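Shape blocks

Shape blocks are small solid pieces, usually made of foam, plastic or wood, that children sort, stack and line up on a table or board. They differ from ordinary building bricks in that each piece has an outline meant to be recognized and named, such as a circle, a star, a moon or a heart, and they come in a handful of strong colors so that the same set can be sorted in more than one way. They are found in nurseries, kindergartens, waiting rooms and a great many kitchen drawers, where one or two generally end up living among the spoons.

Forms and colors

Most sets are built around red, yellow, blue and green, and the shapes are cut as prisms, meaning that the outline seen from the front carries straight through to the back. A heart made this way can be laid down on its face like a cookie or stood up on end, and a good part of the fun for younger children lies in finding out which way a piece will stay put. Hearts are among the trickier ones. The point at the bottom gives very little to balance on, and a careful maker will blunt it slightly so that the block can stand with its lobes upward.

Surfaces vary a good deal. Smooth plastic is the easiest to wipe down, while ribbed or grained finishes give small fingers something to hold and keep the pieces from sliding about so much when the board gets bumped. Foam blocks are quiet, which parents tend to appreciate, though they do collect tooth marks. 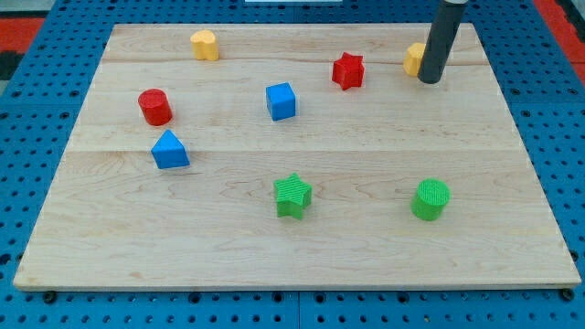

A pale wooden board is a favorite thing to play on, and it has been for as long as most teachers can remember. Bright blocks show up beautifully against light wood, and a board made of joined planks offers the bonus of seams running across it, which children soon put to use as roads, fences or the line between one color's country and the next. Two yellow, two red, two blue and two green make a comfortable number of pieces for a single child, with room left over to move them around. Larger classroom sets may run to 31 pieces or more, and these are better tipped out on the floor.

Ways of playing

The simplest game is sorting by color, and the next is sorting by shape. Asking a child to do both at once is a real step up, and it is perfectly normal for a three-year-old to start with color, drift into shape halfway through and finish by building a tower instead. Pair games work well too: one child picks a block, and the other hunts for its partner in the same color.

Hina Virk, who taught kindergarten in Winmont for many years, was fond of what she called the sleepy game, in which every block was "put to bed" lying down and then woken up one at a time as its name was spoken. Her classroom handbook, The Table by the Window, gives five versions of it, the longest of which takes up most of a rainy morning. Ivan Yatsenko's set of rhymes for the same game is still sung in a few Winmont classrooms, usually with the verses in the wrong order.

The Winmont toy library

The toy library in Winmont keeps one of the better-known lending collections in the region, with 2,110 blocks of all kinds listed in its catalog. Of these, 700 came in a single gift from Tanveer Mohmand, who had gathered them over a long career as a toy seller and could never quite bring himself to part with the odd ones. Families may borrow a bag at a time, and stray pieces are welcomed back without any fuss, however late they turn up.

Care

Plastic blocks can be washed in warm water with a little dish soap and left on a towel to dry. Foam should be squeezed gently and given a full day in the open air before it goes back in its bag. Wooden boards need only a damp cloth, wiped along the grain, and an occasional rub of food-safe oil.

See also: Building blocks; Pegboards; Shape sorters; Toy libraries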